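3.2 Table and objects

All sessions used the same setting. The tabletop was covered in a plain bright green and backed by a black curtain, a pairing we chose after early trials at Ivthorpe, where a patterned cloth had made the edges of pale objects hard to judge. The plate stayed at the centre of the table and served as the fixed point for all placements. It is a shallow round plate in pale lavender with a raised rim, taken from a tableware set sold under the name Candura. The small objects were placed directly on the green, to one side of the plate or both, as in Figure 2. 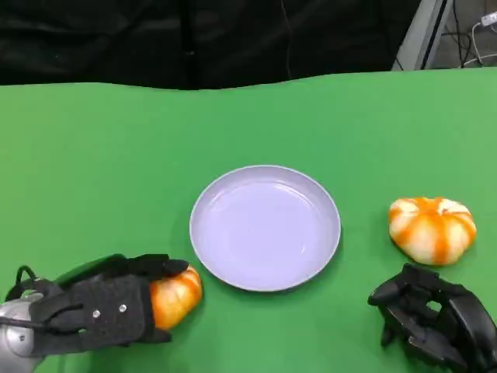 Ornamental pumpkins were picked over the plastic fruit used by Bakker and Fuchs in their earlier study. Real miniature pumpkins differ from one another in the width of their stripes, in the depth of the ribs and in how flat they sit, and we wanted that variation in the set. We bought 64 of them from a grower near Welholm and kept the 18 that met our limits for width and height. Each was wiped with a damp cloth, weighed and given a number in the record book. Any pumpkin that had gone soft at the base was withdrawn, and by the end of the period 11 were still in use.

Storage turned out to matter more than we had planned for. Pumpkins kept in a closed crate sweated overnight and the skins became slippery — a problem Nowicki had warned us about — so from the second week they were laid out on open racks in the store room, with the stems removed beforehand. Weights were taken again each morning. Losses were small and are given in the appendix.

3.3 Arrangements

An arrangement is defined by where each pumpkin lies in relation to the plate. In the single arrangements one pumpkin is used, to the left or to the right. In the paired arrangements there are 2, one on either side, and the plate between them begins empty. Distances were measured from the rim to the nearest rib. We did not control which stripe faced forward, as turning the pumpkins by hand to a set position added almost a minute to each reset.

Figure 2. Plate and striped pumpkins, one on the green tabletop.
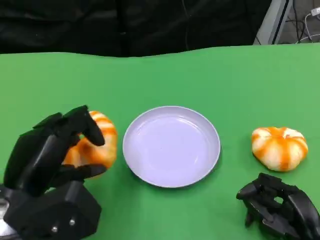 3.4 Scoring

Final positions were scored by Isah and Kairys, working separately from the same sheets. A pumpkin counted as on the plate if its whole base lay inside the rim. One resting on the rim was marked as partial and was left out of the main totals.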